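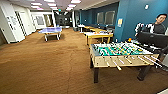
임햄(Imham) 여가시설 공개일에 다녀왔다. 주민 휴게동과 게임실, 부속 작업실을 하루 동안 일반에 여는 행사로, 참가비는 없고 입구에서 이름만 적으면 된다. 나는 우리 동네 회관에 게임실을 새로 꾸미는 일을 돕고 있어서 남의 방을 어떻게 쓰는지 보고 싶었다. 게임실은 안쪽으로 길게 뻗은 방이고 바닥에는 갈색 카펫이 깔려 있다. 푸른 벽 쪽으로 게임 테이블이 줄지어 있고 흰 벽 쪽은 카펫만 넓게 비워 두었다. 도면을 그릴 때 우리는 테이블을 방 한가운데에 놓고 사방으로 돌아다니게 할 생각이었는데, 이렇게 한쪽으로 몰아 놓은 배치를 보고 나니 다시 생각하게 됐다. 유모차나 휠체어가 들어와도 막힐 일이 적어 보였다.

읽는 시간 6분

찾아가는 길
임햄 정류장에서 내려 드렐트브리지(Dreltbridge) 방향으로 걸으면 된다. 표지판이 작아서 한 번 지나쳤다. 주차장은 건물 뒤편에 있는데 행사 날에는 일찍 차는 편이라고 한다. 나는 오전에 도착했고 그때는 자리가 남아 있었다. 현관에서 신발을 벗지는 않는다. 바닥 매트에 흙을 털고 들어가라는 안내문이 한국어와 영어로 붙어 있었다.

안내는 한 번에 23명씩 묶어서 진행했다. 내가 속한 조에는 아이를 데려온 가족이 많았고, 다른 지역에서 시설을 맡고 있다는 분들도 몇 분 계셨다. 설명은 현관 복도에서 시작해 게임실, 작업실, 휴게동 순서로 이어졌다. 게임실에서 보낸 시간이 제일 길었다.

게임실
제일 먼저 눈에 들어온 것은 테이블 축구대였다. 밝은 색 나무 몸체에 다리는 짙은 색이고, 초록색 경기판 위에 노란색과 흰색 선수들이 봉에 꿰여 있다. 손잡이는 밝은 색이라 봉 끝이 눈에 잘 띈다. 안내하는 분 말로는 이 방에서 제일 자주 손보는 물건이 이것이라고 한다. 봉에 기름을 너무 많이 치면 먼지가 붙어서 오히려 뻑뻑해진다고 했다. 지금은 실리콘 윤활제를 천에 조금 묻혀 닦는 식으로 바꿨고, 그 뒤로 불만이 줄었다고 한다.

테이블 축구대 뒤로는 노란 테두리에 윗면이 흰 게임 테이블이 있고, 그 뒤로 낮은 테이블이 하나 더 이어진다. 테이블 사이 간격을 어떻게 정했는지 물었더니 축구대 봉을 끝까지 뺀 길이에 어른 한 사람이 설 자리를 더했다고 했다. 우리 쪽 도면에는 봉 길이가 아예 빠져 있었다. 이 부분은 바로 수첩에 적었다.

탁구대는 푸른 보랏빛이 도는 연한 색 상판에 흰 프레임이다. 뒤쪽 흰 벽에서 어느 정도 떨어뜨려 놓았다. 상판에 천장 조명이 비치는데, 나는 탁구를 잘 치지 않아서 이게 경기에 얼마나 거슬리는지는 모르겠다. 같은 조에 있던 분이 조명 덮개를 무광으로 바꾸면 낫지 않겠느냐고 물었고, 내년 예산에 올려 두었다는 답이 돌아왔다.

카펫 위에 탁구대를 두는 것이 괜찮은지도 궁금했다. 딱딱한 바닥보다 발이 덜 미끄러지고 공 소리가 작아서 옆방에서 좋아한다고 한다. 대신 발을 빨리 옮기는 사람들은 카펫에 발이 걸린다고 느끼기도 한단다. 제대로 훈련하려는 사람에게는 드렐트브리지 체육관을 안내한다고 했다. 여기는 잠깐 들러 한두 판 치는 곳이라는 설명이었다.

카펫 관리
카펫 이야기를 조금 길게 적는다. 우리 회관에서 의견이 갈린 부분이 바닥이기 때문이다. 게임실 카펫에는 이음선이 탁구대 부근에서 방 앞쪽까지 가늘게 나 있다. 폭이 넓은 방이라 한 장으로는 깔 수 없었다고 한다. 시공할 때 이음선을 테이블 다리 밑으로 숨기자는 의견도 있었지만, 들뜬 곳을 빨리 찾으려고 일부러 드러나는 자리에 두었다고 했다. 청소기는 매일 돌리고 물세척은 휴관일에만 한다.

교체 비용은 견적서를 보여 주어서 알게 됐다. 철거와 폐기까지 포함해 591만 원이었다. 우리가 받은 장판 견적보다 비싸지만 방 크기가 달라서 바로 비교하기는 어렵다.

작업실과 휴게동
부속 작업실은 게임 테이블을 고치는 방이다. 키노시타(Kinoshita)라는 이름이 붙은 부품 선반이 있고, 축구대 선수 인형과 고무 완충재, 탁구 네트 집게를 종류별로 나눠 보관한다. 축구대 선수는 색깔별로 여분을 100개씩 갖춰 둔다고 한다. 발목이 부러지는 일이 많아서 그렇단다. 탁구공은 한 달에 최대 100개까지 신청할 수 있는데 5월에는 방문객이 많아 일찍 떨어진다고 했다.

휴게동은 불우드(Bullwood) 쪽으로 창이 난 조용한 건물이다. 의자와 책장이 있고 음료를 마실 수 있다. 게임실에는 음료를 들고 갈 수 없어서 다들 여기에 컵을 두고 오간다. 커피는 유료였고 맛은 보통이었다. 아이들은 여기보다 게임실에 다시 가고 싶어 했다.

아쉬웠던 점
설명 시간에 비해 직접 해 볼 시간이 짧았다. 우리 조는 축구대를 한 판 하고 바로 자리를 넘겨야 했다. 작업실은 입구가 좁아서 뒤에 선 사람은 설명을 거의 못 들었다. 조를 더 작게 나누면 좋겠다고 설문지에 적었다. 자료집은 오후에 동이 나서 늦게 온 분들은 받지 못했다.

우리 회관에 가져갈 것은 두 가지로 정리했다. 축구대 봉 길이를 도면에 넣는 것, 그리고 한쪽 벽 앞을 비우는 것이다. 바닥재는 다음 모임에서 다시 이야기하기로 했다. 다음 공개일 일정은 임햄 현관 게시판에 먼저 붙는다고 한다.

공유 14 · 댓글 3

문의: 방문기 게시판 쪽지 | 글과 사진의 무단 전재를 금합니다 | 맨 위로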